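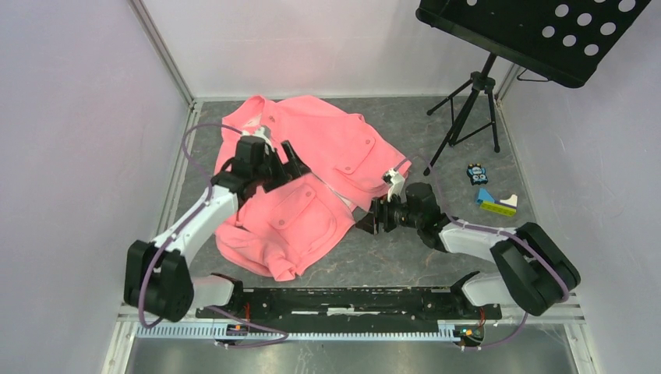 Two robot arms holding a pink jacket.

How Do You Choose a Hand for a Robot?

Your hand can do many jobs. It can hold a pencil, squeeze a sponge, turn a doorknob and button a coat. Most robots do not have a hand like yours. They have a tool at the end of the arm called a gripper. A gripper works a bit like a pair of tongs. It opens, it closes, and it holds on to what is between its fingers.

There are many kinds of grippers. Some have long fingers and some have short ones. Some squeeze hard and some squeeze softly. At the Clotent workshop, people try out grippers to see which ones are good with clothes.

Why are clothes hard?

A block is easy for a robot. It has the same shape every time you put it down. Cloth is different. Drop a jacket on the floor and it lands in folds. Drop it again and the folds are in new places. A sleeve may end up under the front, or the collar may be hidden.

Cloth is also thin. If the fingers close too high, they catch only air. If they push down too far, they press on the floor. Pockets and buttons can get in the way too.

The parts of the robot

Arm: The long part that moves the gripper from place to place. It has stiff pieces called links, and joints that bend like your elbow.

Gripper: The part that opens and closes. Its fingers pinch the cloth.

Camera: The part that takes pictures for the robot. A camera near the gripper moves along with it, so it gets a close view of the cloth.

Cable: A cord that carries power or messages. It needs a loose loop, or it will pull tight when the arm bends.

Controller: A computer that tells the motors when to move and how far.

Why use two arms?

Try picking up your own jacket with one hand. The rest of it hangs down in a bunch. With two hands you can hold it in two places and spread it out. Robots have the same problem, so many clothes robots have two arms. One can hold the collar while the other holds the far side.

The arms have to work together. If one pulls before the other has a good hold, the cloth slides away.

Bisa and Pop

Bisa and Pop are the names of two sets of gripper fingers at Clotent. Bisa fingers are narrow. They fit into small folds, but they can let go of thick cloth. Pop fingers are wider and have a rubbery pad. They hold thick cloth well, but they sometimes pick up two layers when only one is wanted.

To compare them, you need a fair test. That means changing one thing and keeping the rest the same. The fingers change. The jacket, the floor and the lights stay as they are. Then the robot tries many times, because one good try might be luck. The Grarley notebook, where the results are written down, has 981 tries in it so far.
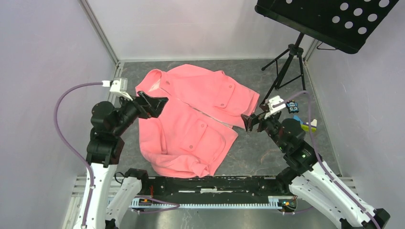
Try it at home

You will need kitchen tongs, a clothespin and an old shirt. Drop the shirt on the floor. Pick it up by the collar with the tongs, then drop it and do it again with the clothespin – no fingers on the cloth! Try each tool ten times and write down how often you got the collar.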